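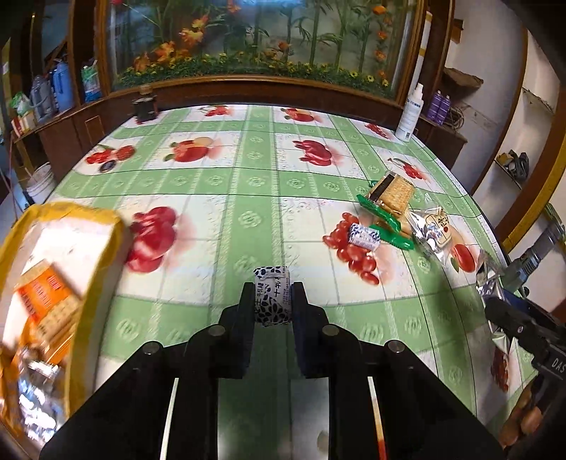 The snack table, and why I've stopped apologising for mine

My mother kept one good biscuit tin and you had to be a visitor to see inside it. I went the other way. At our place in Brindwood the snacks live out on the kitchen table, on a checked cloth covered in cherries, apples and tomatoes, and anyone walking past can help themselves.

It started with Kasun Majumder, who had the desk next to mine for 8 years and never came to morning tea empty-handed. He'd do the rounds of the Asian grocers and tip the lot out in front of us - crackers, foil packets, little paper-wrapped lollies I couldn't read a word of. Half the fun was guessing! I once took a bite of what I was sure was a mint and got salted plum (I've since come round to salted plum, in a big way).

I still shop like that. I pick by wrapper, I'm afraid. Black leaves on white paper, a blue pattern on white, a drawing of a cake on a round label and I'm gone. Square crackers in clear wrappers are my one sensible purchase, being the thing my neighbour Natalie Pickering will eat with her cuppa.

The cloth matters more than you'd think. A plain one shows every crumb, but on a busy fruit print you can get through a whole afternoon of flaky pastry and still look respectable. Keep a spray bottle at the far end of the table and you can wipe down between sittings.

Last June I put out 30 different things for my book group. We talked about the book for 5 minutes, then spent the rest of the night arguing over who'd had the last sesame one. It was Natalie.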